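**Travthorpe landlords want "quiet flooring" rule. Tenants want to see the numbers.**

TRAVTHORPE - Renters in the Fontana apartments have been told they will pay more each month for floors that are supposed to keep the peace between neighbors. How much peace they will get for the money is harder to pin down.

Datudis, the company that manages the complex, sent a letter to all 231 households in January. It says the old carpet will come out and click-together flooring with a foam backing will go in, building by building, until the job is done. Rent goes up by $50 a month once a unit is finished. The letter calls this a "comfort adjustment." 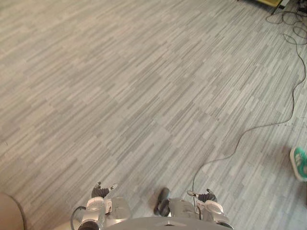 The company's case rests on a trial in 2 buildings, where it says noise complaints fell by half over the winter. That sounds good until you ask what they fell from. The letter doesn't say. A spokesman, Adelmo Caputo, would not give the number of complaints before or after, and said the figures were "for internal planning."

He was also asked who did the counting. Datudis did, using its own complaint form, which moved during the trial from a paper slip in the lobby to a phone app called Dududus. Several tenants in the trial buildings said they never managed to log in. A complaint that can't be filed is a quiet one, and it is fair to wonder how much of the drop came from the floor and how much from the form.

Caputo called that "a stretch." He said the app works well for most people and that tenants without it could still phone the office between 9 a.m. and noon. Most noise complaints, by his own account, are about things that happen after 10 p.m.

Ville Tuominen has lived on the second floor of one of the trial buildings for 3 years. He likes how his new floor looks and says it is easier to sweep than the carpet was. He does not think it is quieter. "I hear the chairs upstairs now," he said. "With the carpet I only heard the people."

That fits what anyone who has swapped carpet for a hard floor could tell you. Foam under a plank can soften a footstep, but thick carpet with a pad under it usually does that job better. Hard floors also bounce sound around inside a room, so a TV or a loud talker can seem louder to the person living there. Datudis says its product was tested by the maker. It has shared a one-page sales sheet with a smiling family on it and a rating printed in large type, with no word on what kind of ceiling was under the floor when the rating was taken. That matters a lot in buildings this old, where the joists are thin and there is little between one home and the next.

There is another reason a landlord might like the change. Carpet gets stained and has to be replaced between tenants. Hard flooring can be mopped and rented out again the same week. The letter does not bring this up. Asked about it, Caputo said lower upkeep was "a nice side benefit" and would help hold rents down over time, though he would not say when, or by how much. 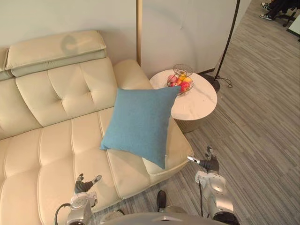
**Can a tenant keep the old carpet and skip the increase?**

Only until the lease runs out, according to Datudis. The company says it will not enter a unit to do the work in the middle of a lease without the tenant's written consent, and the extra $50 starts only after the new floor is in. At renewal, the floor and the higher rent come together, and a tenant who turns them down will not be offered a new lease.

Some renters have asked for a simple test: have an outside firm measure the sound in one apartment with carpet and one with the new floor, and post the results in the lobby. Tuominen put the request in writing and offered his own unit for it. He got a reply thanking him for his feedback.

The town does not have much say here. Travthorpe's housing rules cover heat, water, pests and locks. Noise between units is left to the lease, and the Fontana lease says only that tenants should be "considerate." A clerk at the housing office said she had taken calls about the letter and had told callers to read their leases closely and keep copies of everything.

Datudis has scheduled an open house in the Fontana lobby, where residents can walk on a sample of the flooring. The sample will be laid on the ground floor, over concrete. Caputo said he did not know yet if anyone would be able to listen from below.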